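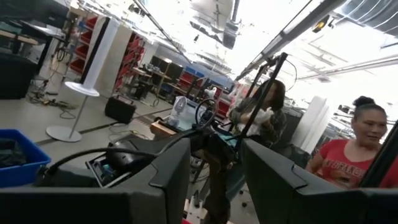 The view from the wrist, with the gripper fingers up front and the workshop behind them.

I'd been sitting at the bench for maybe a minute when the lead software engineer at Cavovmont turned her laptop toward me and said, "Okay, tell me which way is down."

I got it wrong. On her screen was the feed from the wrist, floor running up to the left, ceiling sliding off to the right, and I pointed confidently at the corner. She laughed (kindly!) and tapped a key, and a little green arrow popped up at a completely different angle.

"Everybody does that," she said. "Your brain wants the picture to be level. The arm doesn't care. The arm has joint angles, and if you trust the joint angles you always know where down is. Half my job is getting the rest of the code to trust them too."

Her team writes the layer that sits between what the camera sees and what the motors do. It's called Wemby, it started as a weekend script, and she asked me not to name her in this piece, partly because she's shy and partly because she says four people wrote it and she only yelled at it. Fine by me. I'll call her the engineer.

I wanted to start with perception, since that's the part I sort of understand. She wanted to start with clocks.

"No, really, clocks," she said. "The camera says, here's a picture. When was it taken? The arm says, here's where my wrist is. When was that? If those two are off by 35 milliseconds and the wrist is turning, then the fan on the table isn't where I think it is. I reach for it and I'm in the wrong place. People will spend a month retraining a model to fix a bug that's just a bad timestamp."

Did that happen here?

"It happened here in March. It was me."

She told me the story with some relish. The arm had been reaching slightly to one side of everything, and only when it came in from the left. They recalibrated the camera. They recalibrated it again. They swapped the mount. Then somebody plotted the error against wrist speed and got a nearly straight line, and she went and ate lunch in her car.

"A straight line is a gift," she said. "A straight line means it's arithmetic."

After that she wrote the tool she seems proudest of, a replay viewer named Kestau. It takes a recorded run and lets you scrub through it with everything lined up: camera picture, joint angles, the planner's current idea, the commands that went out. She let me drive it for a while and I have to say it's kind of addictive. You drag the bar and watch the planner change its mind. At one point it had a perfectly good path to a small box, dropped it, picked a worse one, then came back to the first.

I asked why.

"Because it's replanning 34 times a second and it has no loyalty," she said. "Every cycle it wakes up and asks what's the best path right now, and if two paths are almost the same cost it'll flip between them. On the arm that looks like nerves. It shivers. So we charge it a little for switching. If you want to leave the path you're on, the new one has to be better by enough to be worth it."

How much is enough?

"Ask me on a different day and I'll give you a different number. It's in the config file. The comment next to it says 'sorry.'"

We talked for a long time about the fingers. From the wrist they take up a huge piece of the view, the whole lower half in a lot of poses, and I'd assumed you would just crop them out. She made a face.

"That was version one. We masked them, painted them black, pretended they weren't there. But the fingers are the best reference you've got! I know exactly how big they are. I know where they're supposed to be. If they show up a few pixels off from where my model says, something moved, and I'd like to hear about it before I go grab something."

So now the mask works in reverse. Wemby predicts where the fingers ought to appear, compares that with what came in, and raises a flag if the two drift apart. The cable is harder, she admitted. A finger is rigid and a cable does what it wants, so for that they keep a fat, generous zone where any detection gets treated with suspicion.

"It costs us some real objects," she said. "Something small sits behind the cable and we don't see it until we move. I can live with that. I can't live with trying to pick up my own cable, and yes, we have a recording."

I asked about the room. It's a working shop, with racks of red bins, fans, cords on the floor, and people going about their day. Wouldn't it be easier to hang up a curtain?

"Oh, much easier. We had a curtain for the first few weeks and our numbers were gorgeous. Then we took it down and they were terrible, and I'd rather have the terrible ones." She pointed at the rack on her screen. "Repeating stuff is what gets you. Row after row of red fronts, all alike. The tracker locks on to one bin, the arm swings, and now it's sure it's looking at the same bin when it's the neighbor. It's a very confident mistake."

The fix was dull, she said, and she clearly likes dull. The tracker has to agree with the joint angles within a limit, and if it doesn't, it loses its vote until it behaves.

People are handled separately. Anybody the detector picks up becomes a big soft region that the planner stays out of, whatever the task is, and the region grows if they're moving. That piece came from a smaller team in the company whose project is called Sangkhawat, and she was careful to give them the credit. She did complain that the regions used to be so large that two people chatting could shut down the whole table.

"They tightened it. I brought donuts."

Testing is where she got most animated. Every change to the code runs against 300 recorded sessions overnight, and in the morning there's a page with the ones that came out differently. Differently could be better. She still makes somebody open each one in Kestau and look.

"I had 9 this morning. Eight were fine. One was a path that went up and over a stand when it could've gone around, and I don't know why yet, so that's my afternoon."

I asked what she'd tell someone starting on this kind of software. She thought about it, scrolling the replay back and forth under her thumb.

"Log more than you think you need. Put the time on everything, at the source, before it goes through anybody's queue. And learn to draw your coordinate frames on paper. I still do it. I've got a notebook full of little arrows."

She showed me the notebook. It was mostly little arrows, plus a grocery list. Then she went back to the stand problem, and I watched her step through it one planning cycle at a time until I had to go catch my bus.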